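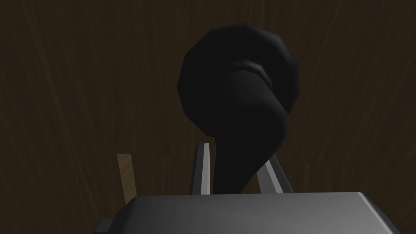
Forum > Ships and Boats > Decals and Markings

Silvering on the Brallach trawler, hull letters only

Started by tidewrack, Sun 5 March

tidewrack wrote:
I'm building the Brallach stern trawler and I've hit a problem with the decals on the hull. The registration letters on both sides of the bow have silvered badly. The ones on the wheelhouse and the funnel are fine. Same sheet, same gloss coat, same setting solution.

What I did, in order. Primed gray, sprayed the hull dark green from the rattle can I always use, left it alone for a week. Then Hava gloss through the airbrush, two light coats. Decals are the replacement sheet from Norðdahl, not the kit ones, because the kit ones in my box had yellowed. Dandance softener on top, left overnight.

Next morning the letters looked cloudy, mostly along the straight edges and inside the closed parts of the letters. I pricked them with a needle and put more softener on. It helped a little on the port side and did nothing I could see on starboard.

I haven't put any flat coat on yet. Can I still save these or do they have to come off? I have one spare set of letters and that's it.

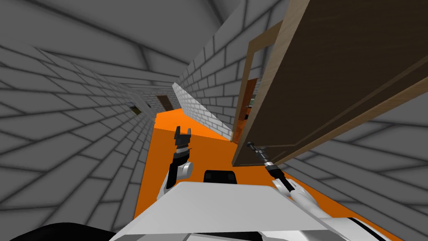
The other thing I should mention is that the hull on this kit has molded plating, with raised edges where the plates overlap. Two of the letters go right across one of these edges. Those two are the worst, but the others on flat plate are cloudy too, so I don't think it's only that.

boxtop_ed wrote:
Two light coats of gloss over rattle can paint isn't enough. Rattle can greens dry with a grain to them, even when they look smooth. The film sits on top of the high spots and you get air underneath. The wheelhouse was probably fine because you painted it with something else. Did you?

tidewrack wrote:
Yes, the wheelhouse is brush painted white acrylic and the funnel is airbrushed. I hadn't thought of that as a difference.

boxtop_ed wrote:
That's your answer then. I'd take the letters off, rub the area down with a 900 grit sponge used wet, and put on 5 coats of gloss. Thin ones, let each one dry to the touch. Then the spare set.

shorelamp wrote:
I don't agree with 5 coats. That much gloss on a small hull will fill the plate edges and they're one of the nice things about this kit. I built mine in December and I was sorry about every extra layer I put on. One wet coat will do more than a lot of thin ones. Thin coats of gloss dry before they level, so you're just copying the same rough surface over and over.

I'd also not give up on the letters yet. More softener, more needle holes, and warm the area with a hair dryer on the low setting. Press down with a damp cotton pad, straight down, don't roll it. I've got decals back that way that looked a lot worse than a bit cloudy.

boxtop_ed wrote:
A wet coat on a vertical hull side will run. I've sanded enough runs out to know.

shorelamp wrote:
Lay the hull on its side. Do one side, wait, turn it over and do the other.

boxtop_ed wrote:
Fair enough, that does work if you have the patience. I still think the hair dryer is a bad idea with Norðdahl film. It's very thin. I had a stripe curl up on me.

cutmat wrote:
I've used a lot of the Norðdahl sheets and they don't need a strong softener. Dandance is strong. If you flood it on, the film wrinkles and then traps small bubbles when it pulls flat again. Those look exactly like silvering. Could you look at it under a lens? Silvering looks like an even haze. Bubbles look like dots.

tidewrack wrote:
Looked with a magnifier just now. On port it's a haze. On starboard it's some haze and definitely dots as well, mainly around the plate edge. So maybe I have both problems. I did use a lot more softener on the starboard side because I did that side second and was trying to avoid what I was starting to see on port.

cutmat wrote:
Then I'd treat them as two jobs. Port can probably be saved with needle and softener. Starboard should come off. Use tape, press it down with a fingernail and pull it back low and slow. Norðdahl film comes away in pieces, so plan on going over it more than once. Don't use the softener to lift it, you'll end up with black mush in the plate lines.

Something that will help on the spare set is how you hold it. 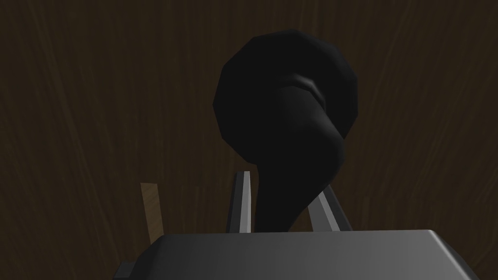
Decals that have to cross a raised edge should go on with as little pushing as you can manage. Slide the letter off the paper onto a puddle of plain water and steer it with a soft brush. If it folds, you want tweezers with flat, blunt tips, held open and used only to hold one corner still while the brush does the moving. I bent mine so the left one sits nearly upright and the right one leans well out. That way only the upright tip ever touches the decal and the other stays clear of it. Let the water dry by itself, and only then put a small amount of softener along the plate edge. Not over the whole letter.

tidewrack wrote:
That makes sense. I've been picking them up by both sides, which can't have helped. What do you do about the bit that bridges over the edge once it's dry?

cutmat wrote:
Slit it. New blade, one cut along the bottom of the plate edge, then softener into the cut. It'll drop down. If there's a thin line of green showing afterward you can touch it in with paint.

shorelamp wrote:
Agree with all of that except the tweezers, I wouldn't let metal near it at all. A brush and a cocktail stick. But I know people who do it the other way and get good results.

hatchcoaming wrote:
Can I ask why not just paint the letters? It's white block lettering. Cut a mask from thin tape and spray it. No film, no gloss, no silvering. I stopped using decals for anything bigger than a draft mark.

boxtop_ed wrote:
Masks bleed under at the plate edges. The same edge that gives you bridging on a decal gives you a leak on a mask.

hatchcoaming wrote:
Not if you spray the hull color over the mask first. That seals it. Then the white goes on, two passes, and you pull the tape while it's still a bit soft. I've done it over worse detail than this.

tidewrack wrote:
I thought about masks, but the letters on the Norðdahl sheet have a thin black outline and I'm not confident I could do that twice and have both sides match. I'll keep it as the fallback if the spare set goes wrong.

Update for anyone following. Port side: needle, a little softener, no heat. Did it three evenings in a row. The haze is mostly gone, and what's left only shows when I hold it right under the lamp. I think the flat coat will hide it. Starboard: letters are off. The tape took a small chip of green down to primer -- my fault, I rushed the last piece.

shorelamp wrote:
Good result on port. For the chip, don't brush the rattle can paint on. Spray some into a bottle cap, let it gas off for a few minutes, then dot it in with the tip of a stick. Leave it proud and sand it level afterward.

boxtop_ed wrote:
And gloss it properly this time. I'll settle for one wet coat if it's lying down.

tidewrack wrote:
It'll be lying down. I've got it propped on a towel already.

One more question while I'm here. When I get the letters on, would you put gloss over them before the flat coat, or go straight to flat? The Hava bottle doesn't say anything about it.

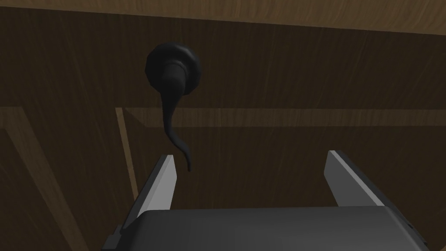

Black handle on a dark brown wooden cabinet front.

cutmat wrote:
Gloss over them first, one light coat. If you're planning an oil wash on the plating you'll need it anyway, and it helps to lose the edge of the film. Then wash, then flat.

boxtop_ed wrote:
Same here. I leave it a couple of days between the gloss and the wash, longer if the room is cold.

hatchcoaming wrote:
Is the white on that Norðdahl sheet solid over green? I was thinking of getting one for a drifter but mine would be going over a very dark blue.

tidewrack wrote:
Over my green it's solid, no color coming through that I can see. I can't say for dark blue. I'll have a scrap letter left over from starboard if one of the spares goes down cleanly, so I can try it on a bit of painted sprue and post how it looks.

hatchcoaming wrote:
That would be useful, thanks. Any dark blue will do.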